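Learning to Like Lemon

My mum had one answer to a grey March and it was lemon curd. She made it in batches far too big for the five of us, and I'm afraid I grew up thinking I hated the stuff (I hated stirring it, really, which I only worked out in my thirties!).

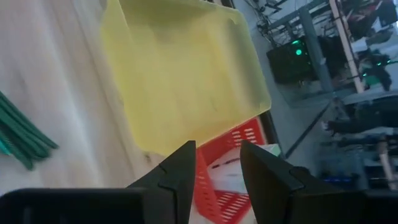
Posted by Anahera Nepia in Kitchen Notes | 4 comments

So last month Huia Hapeta, who lives two doors up from me in Otthorpe, left a carrier bag of 11 lemons on the step, and I thought, well, go on then. I dug out Mum's recipe, which is written on the back of a gas bill and says things like "butter, a good lump" and "stop when it looks right". Very helpful, Mum.

My first go was scrambled egg. Sweet, lemony scrambled egg, and I ate a fair bit of it on toast all the same. For the second I turned the heat right down, put the radio on and stirred until the spoon left a trail, and oh, it was lovely, sharp enough to make your ears tingle.

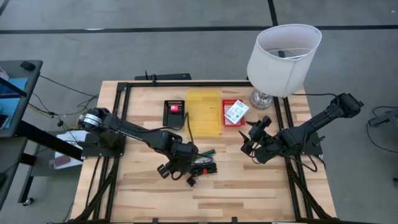

Pale wood and black metal.

I gave one jar to Huia and one to Lalit at work, who says it wants more zest, and he may be right. Next time I'll grate the peel straight into the sugar and leave it overnight, the way my auntie did. The last 2 jars are at the back of the fridge behind the pickles, and I had a spoonful at half past six this morning, standing up in my dressing gown.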